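Gripper trials at Holtside: the summer gallery

Posted 2020-06-20 by Ekaette Abubakar

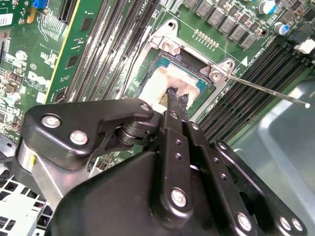 We have been comparing grippers since the spring, and I promised everybody at Futwood a page they could look at over a cup of tea instead of another spreadsheet, so I hope you have the kettle on. The job we care about is taking old desktop computers apart without ruining the bits worth keeping, and of all the steps in that job the processor is the one that keeps Haris Papadopoulos and me talking long after we should have gone home. Plenty of grippers will lift a processor off a clean bench. Ask the same gripper to work down inside the case, with a bank of four memory slots standing on either side of the socket, and you soon find out how wide its fingers really are. The linkage gripper you see at work on the Dell board has the slim central finger we had been hoping for, and its flat black plates leave more room than I expected when I first saw the drawings.

The black wrapping on the fingertip has had a harder life than any other part of the rig, and it looks it! Bare metal tips skated about on the heat spreader, particularly with old white thermal paste smeared over it, and a softer tip gives us a good deal more grip. It also picks up paste and goes ragged, so we now change the wrapping after every 106 attempts, which Haris thinks is too often and I think is not often enough. We have agreed to differ until August.

For those who like the numbers, we have logged 1,824 attempts so far across the three grippers. The Wike is the strongest and the one I would trust with a stubborn heatsink, but it is bulky and wants a clear run at whatever it is picking up. The Filidby is lovely to set up — ten minutes and you are away — though its fingers flex sideways under load, and we had to slow the arm right down to keep it honest. Our own linkage gripper sits somewhere between the two for strength and has six settings for closing force, of which we mostly use the lowest two.

The wrist camera has stayed the same throughout, to keep things fair. I do like having the view so close to the fingertip, even though the gripper fills a good part of it, and Haris would like to try a second camera off to one side before we settle on anything. If you have used a side view for this sort of work, do write and tell us how you got on with it.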